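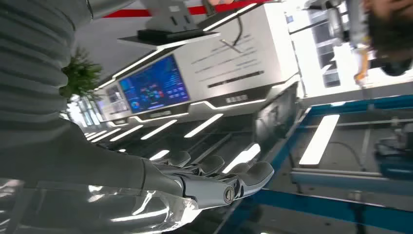
The Rudutberg Short Film Festival has added a prize for first-time directors and will screen all of the films in contention for it over two evenings in January.

The new award, named for the late editor Laurier Gill, is open to directors who have not shown work at a festival before. Organizers received 289 entries after the call went out last summer. A first round of viewing cut that to 108, and 16 films have now been chosen for the program.

Gill cut documentaries for much of his career and taught an evening class in Vachon, where the festival was held before it moved to Rudutberg. His former student Annick Fortin, now the festival's head of programming, proposed the award last year.

"Laurier watched everything people sent him, including the rough cuts," Fortin said. "He wrote his notes on the backs of envelopes and mailed them back. I still have mine."

The selected films run from three minutes to just under half an hour. They include "Plelilach," Manon Gosselin's portrait of a ferry crew in its last season on the route, and "Asen," a drama by Rui Lobo about two brothers dividing up their father's orchard. Four of the films are animated.

A jury of five will choose the winner. It is led by cinematographer Régis Besnard, who also served on the festival's documentary jury two years ago. The winning director will receive a cash prize and a week of color grading at a studio in Vachon. There will also be an audience vote, with ballots handed out at the door on both evenings.

Screenings start at 7 p.m. in the main hall of the Rudutberg Arts Center, with eight films each night. Besnard will host a discussion with the directors after the second program. Films not in English will be shown with subtitles.

Single-evening tickets and festival passes are on sale at the center's box office. Pass holders need to reserve a seat for each evening, and unclaimed seats will be released at 6:45 p.m. The full schedule for the rest of the festival will be published in December.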